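Workshop tips: recording good examples when the job is taking a computer apart

By Otakar Hájek

In our workshop at Jultivley we teach an arm to strip old desktop computers. The learning part comes from examples: a person guides the gripper through one small job, the system records it, and later it learns from many of these. Since April I have recorded 914 examples and thrown away 199 of them. Most of those I lost by my own bad habits at the bench, so I write down what I do now. English is my third language, please forgive a strange sentence here and there.

Before you start

Wipe the wrist camera lens with a dry microfibre cloth, the same kind you use for glasses. A thumb print makes a grey fog, and you will notice it only in the evening when you watch the recordings.

Touch bare metal on the case before your hand goes inside. Unplug the machine at the wall and hold the power button for ten seconds.

Put loose screws in a muffin tin, one cup for each kind. We had a screw under a case for a whole afternoon once, the case was rocking, and 77 recordings had to go.

Choose one light and keep it for the session. But in the next session move it! If every example has the same light, the system learns the light as well. I use a cheap desk lamp with a clip and change the side after lunch.

During the recording

One example is one job. Pulling a connector is one, lifting out a plastic part is another. When I joined two jobs in one recording, it was very difficult to cut them apart later.

Move slower than feels natural, but do not stop in the middle to think. Think first, with your hands away from the controls. A long pause is also learned, and then the arm waits above the case like a person who has forgotten why he came to the kitchen.

Close the fingers on the flat faces of a plastic part. Thin tabs break, and you can not glue them well.

Start from a different place each time. I turn the case a little on the bench, some days I put a folded tea towel under one corner.

Keep the spoiled grips too, if you recovered from them. Write "recovered" in the notes. The ones where you gave up go in the bin.

Cables are the biggest trouble. They hang where you want to go, and they never hang the same way twice. I do not tidy them with tape any more, as old computers do not come to us taped.
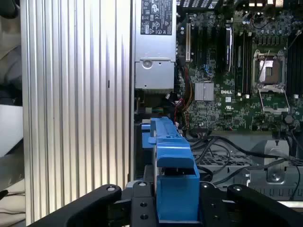

Gripper on the blue plastic part, with the power wires looping down close by.

After the session

Name the files the same day. I use the job, the case model and a number, for example "blue-part-dell-031". My colour stickers were a nice idea, but they fell off.

Watch every tenth recording at normal speed, with a cup of tea and no phone.

Copy everything to a second drive before you go home.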